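Apr 16, 2026

Up too early again. Coffee, then straight to the church hall to set out chairs for the Lent-to-Pentecost supper thing — still no proper name for it, Sơn Hà keeps calling it "the long supper." 60 chairs, and then Kim rang to say 13 more are coming from Tundau. So, back down to the basement.

Reading this morning was Psalm 13. How long, O Lord. Read it twice, fast, then once slow. Couldn't settle. Kept thinking about the prayer list and whether I'd left Limow off it (I had. Added now.)

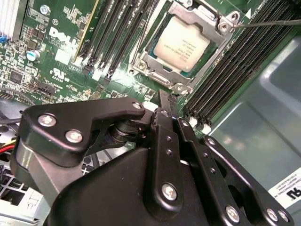 Green Dell motherboard, black gripper in front.

Talk for the supper still not written. Six minutes, they said. I have a page and a half on patience and most of it is me complaining. Sơn Hà read it and said cut the first half, start where I visit the hospital. Probaly right. Annoyed for an hour, then cut it.

Offering for the Stida well stands at 190 dollars. Hoped for more by now. In February I was so sure, prayed so boldly about it, and lately I just mumble. Want to pray like that again.

Phoned Mom on the walk home. She's sleeping better. Thank you, Lord, for that, and for teh rain holding off till I got in.

Tomorrow — song sheets, borrow the big soup pot, call Kim back about rides. Ask Sonhà's sister if she'll read the Gospel — she has the voice for it. Finish the talk BEFORE supper, not during. Bed now.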